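February, late evening

Brown paper all over the white table again, and I do like how calm it makes everything look. I've been thinking about mugs all day — Washington wrote from Portela to say he has found a box of his aunt's old ones and would I take them, and of course I said yes before I'd thought where on earth they'd go. 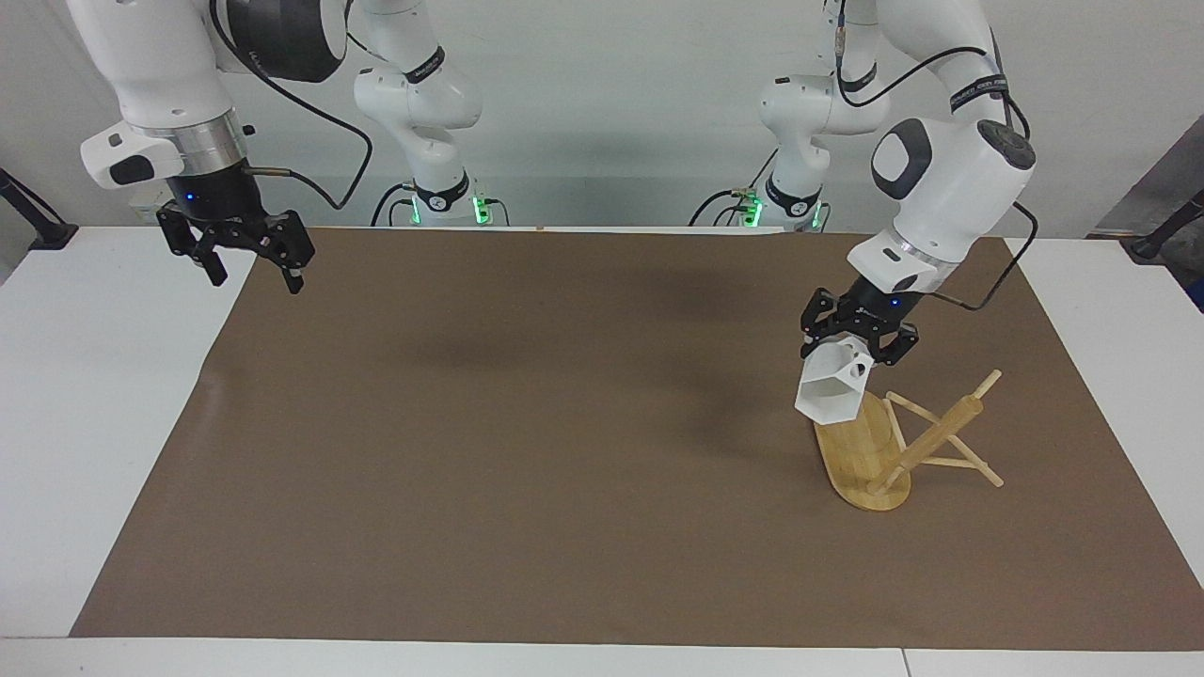 He wants 2 kept back for himself, which seems only fair, and the postage came to 70, so I must remember to settle up with him before the month is out.

I'm fond of the wooden mug tree, with its pale pegs and that nice thick pole, though I dare say it'll look quite different with a family's worth of crockery hanging off it.

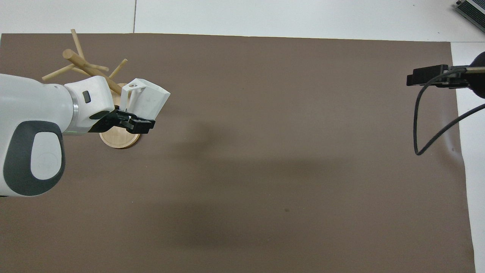
Must ask him whether the handles are wide enough for the pegs. Then a bath, and two more chapters if I can stay awake.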